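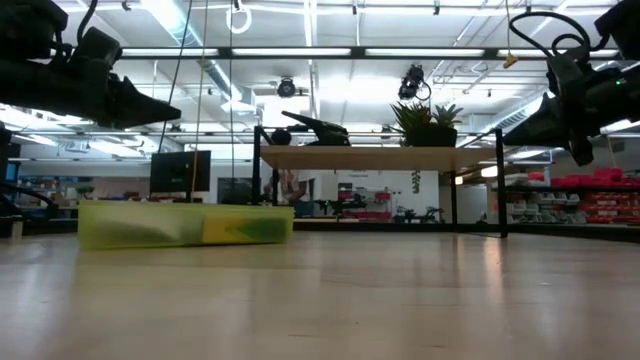

Does the Lindum floor cleaner leave streaks on pale wood?

Only when the pad is too wet, and on most floors a second pass with a dry cloth clears them.

I bought the 18-ounce bottle in October and have used it every week since on long, light-colored boards with a glossy finish. That kind of floor shows everything once the ceiling lights are on.

The cleaner is thin, almost like water, and has a faint soap smell that goes away in 10 minutes. Spray a small area, wipe along the boards, and move on. It took care of shoe marks and dried coffee. It did very little for an old sticky patch by the back door, which I ended up scraping with a plastic card.

I used Derivholm before this. It costs less and cuts grease a bit better, but it left a dull film that built up over the months. Lindum hasn't done that so far.

The sprayer is the weak point. Mine started dripping at the neck after 9 weeks, and I moved the rest into a plain spray bottle. The refill pouch is a better buy if you already own one.

I would skip it for waxed floors. The label says sealed wood only.

Four stars out of five.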